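Projects > Cricket > Datasets > Dovow Scorecards

Dovow Scorecards

Ball-free scorecard data from the Rastogi Shield, a limited-overs club competition played in and near Plolville. Batting, bowling and fielding figures, match results, and a small table of points adjustments.

14 shares | 5 comments 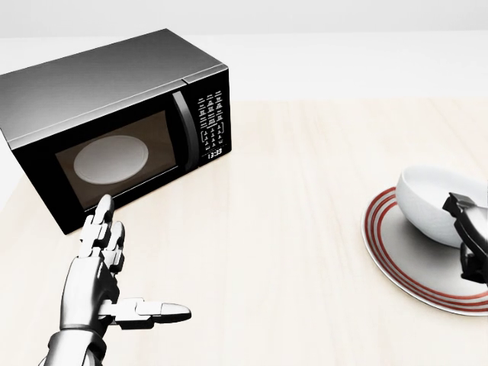
Plolville Cricket Club - Records and Statistics Section

Summary

Dovow is a set of plain CSV files typed up from handwritten scorebooks. It covers 183 matches and has 4000 batting rows. The source is 400 scorebook pages, photographed and then entered by hand. Every match was entered twice by different people and the two versions compared.

The word "Dovow" is the name of the old ground where most of the matches were played. The ground is still in use for junior cricket. The newer ground at Elturgate appears in the later seasons.

The data was put together for two uses: season averages for the club yearbook, and a shared file that people can practice on when learning to work with cricket records. It has since been used for a few other things, mostly questions about run rates and batting order.

Ball-by-ball records are not included. Several of the books do have usable over-by-over grids, but the handwriting in them varies too much for us to trust a full set.

Files

There are 5 files, all in the data folder, all UTF-8 with a header row.

- matches.csv - one row per match. Ground, season, teams, toss, result, overs allotted.
- batting.csv - one row per batter per innings, for batters who went in.
- bowling.csv - one row per bowler per innings.
- fielding.csv - catches, stumpings and run outs, where the scorer named the fielder.
- adjustments.csv - points added or taken away by the league, with a short reason code.

The files join on match_id. Batting, bowling and fielding also share innings_no, which is 1 or 2. Super overs were never used in this competition, so there is no innings 3.

Columns in matches.csv

- match_id: a string such as RS-0042. The number has no meaning beyond the order in which books were entered. Do not sort by it to get the order of play.
- season: season label, as written on the cover of the book.
- round: round number, or SF or F for the semifinals and final.
- ground: DOV, ELT or OTH.
- home_team, away_team: short team codes. At neutral grounds the team listed first in the fixture list is treated as home.
- toss_won_by: team code, blank if not recorded.
- toss_choice: bat or field, blank if not recorded.
- overs: overs per side at the start of the match.
- overs_revised: overs per side after a delay, blank if there was no change.
- result: home, away, tie, nr (no result) or conceded.
- margin_type and margin: runs or wickets, then the number.

Exact match dates are left out. The books disagree with the fixture lists too often, and a rearranged game was sometimes written up under its original date. The round number is more reliable.

Columns in batting.csv

- match_id, innings_no
- position: the batting position, counted from the order in the book.
- player_id: see the section on player codes.
- runs
- balls: blank in the earlier books, where balls faced were not kept.
- fours, sixes
- how_out: b, c, lbw, st, ro, hw, rh, ret or no. The full list is in codes.txt.
- bowler_id: blank for run outs, retirements and not outs.

Batters who did not bat have no row. If you want the full team, you will have to work from the batting, bowling and fielding files together, and even then a player who did not bat, bowl or take a catch will be missing. 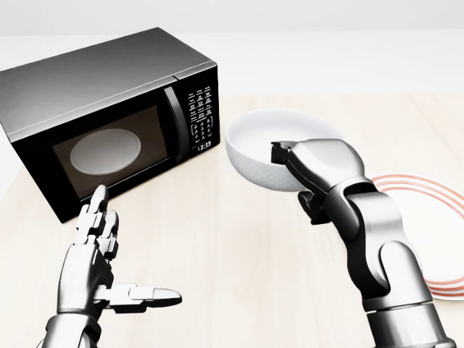 Columns in bowling.csv

- match_id, innings_no
- player_id
- overs_bowled: written the usual way, so 7.3 means seven overs and three balls. Convert it before you add anything up. This is the most common mistake we see in work done with these files.
- maidens
- runs_conceded: includes wides and no-balls charged to the bowler. Byes and leg byes are excluded.
- wickets: run outs excluded.
- wides, no_balls: blank where the scorer only gave a team total.

Player codes

Names are not published. Each player has a code made of the letter P and four digits. The same code is used across seasons when we are confident it is the same person. Where two players shared a surname and initial and the book did not tell them apart, both are recorded under a code starting with X. Treat X codes as unknown. Leave them out of any career totals.

Players under 18 at the time of the match have a separate code for each season, and these codes do not carry over to their adult record. Please do not try to match them up.

If you played in the Rastogi Shield and want your own code, ask at the Elturgate clubhouse. Codes are only given to the player.

How the data was entered

Pages were photographed flat, in daylight where possible, and given a page number. Someone typed in each match from the photographs, using a spreadsheet with fixed drop-down lists for how_out and result. A second person entered the same match without seeing the first version. A script then listed every cell that differed.

Most differences were simple typing slips. The rest came from handwriting: 1 and 7, 5 and 6, and in one book a zero that looks the same as a 6 throughout. These were settled by checking the row against the bowling figures and the running total along the top of the page.

When the batting and bowling totals did not agree, the batting total was kept and the match was flagged. Nothing was adjusted to make the numbers balance. The flag is in a column called balance_ok in matches.csv, with y or n.
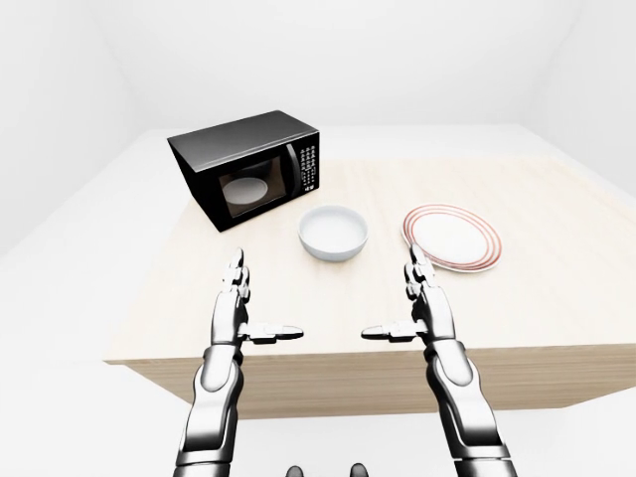 A match with n in that column is still usable for most purposes. The gap is usually one or two runs and usually comes from extras. If you are working on extras in particular, drop those matches.

The last column in matches.csv is source_page, which gives the page number of the photograph. The photographs themselves are not in this repository because they show names.

Known problems

Balls faced. Only the later books have them. Strike rates for the competition as a whole can't be worked out from this file, and any league table of strike rates will leave out the earlier players completely.

Rain. The overs_revised column records the final allocation only. Some matches were shortened more than once. Targets were set by simple run rate in every season, so do not compare them with targets from other competitions.

Retirements. There was a local rule for some seasons under which a batter retired at a fixed score and could come back in if the side was bowled out. The books handle this in different ways. We use ret for a retirement under the rule and rh for retired hurt, but the scorer did not always say which. A batter who came back in has a single row with the combined score.

Missing matches. One book is lost. It covers the second half of a season, from July onward, and the results for those games are known only from the final table. They are not in matches.csv. Season totals for that year are therefore short, and the season label ends in a lowercase p (for partial).

Fielding credits. Catches by substitutes were often written as "sub" with no name. These have the code SUB. Wicketkeepers are not marked.

Conceded games. A conceded match has a row in matches.csv and no rows anywhere else. Check for this before you divide by number of matches.

Team codes. Two sides merged partway through the period. The merged side has its own code - we did not roll the older records into it.

Suitable uses

Season and career averages (adult players, X codes removed). Batting order and partnership questions at a basic level. Home and away comparisons. Teaching joins, missing values and data cleaning.

It is a poor fit for predicting results. The number of matches is small and the standard of the sides changed a lot from season to season. It should not be used to rank or select current players.

Loading the files

Any spreadsheet program will open them. Set player_id and match_id to text when you import. Set overs_bowled to text as well, then split it at the point. Some programs will turn 7.0 into 7, and a split on the point will then fail.

Blank cells mean not recorded. A zero means zero. Please keep these separate if you clean the files and pass them on. 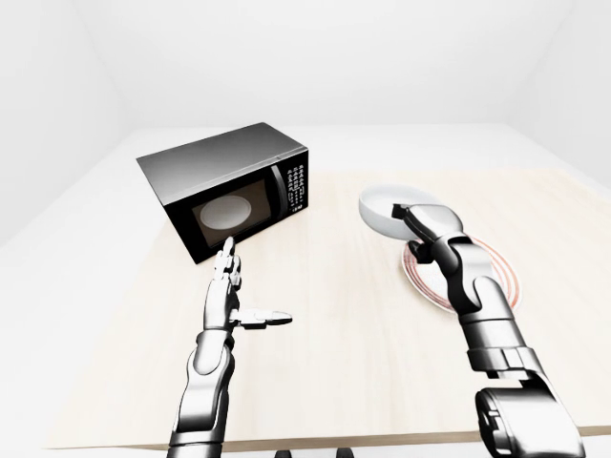 Microwave on the light wooden table, bowl held above the tabletop.

Corrections

Send corrections with the match_id, the column, the value as it stands and the value you think is right. If you have a newspaper cutting or a copy of the book from the other team, say so. Opposition scorebooks are especially welcome, and two have already been used to fix bowling figures.

Corrections are made in batches. The change log lists every cell changed, with the old and new values. We do not change a figure on memory alone, though we will add a note to the match.

Version notes

Current version: 11th September. This version adds adjustments.csv, splits ret from rh where the book allows it, and fixes the ground code for a run of matches listed at Elturgate that were in fact played at Dovow.

Previous version: first public release, with four files. The home_team and away_team columns were swapped for semifinals in that version. If you downloaded it, replace the whole folder.

Terms

Free to use and share, including for teaching. Credit it as "Dovow Scorecards, Plolville Cricket Club". If you publish tables made from the data, say which version you used and whether you left out the flagged matches.

5 comments | Share this page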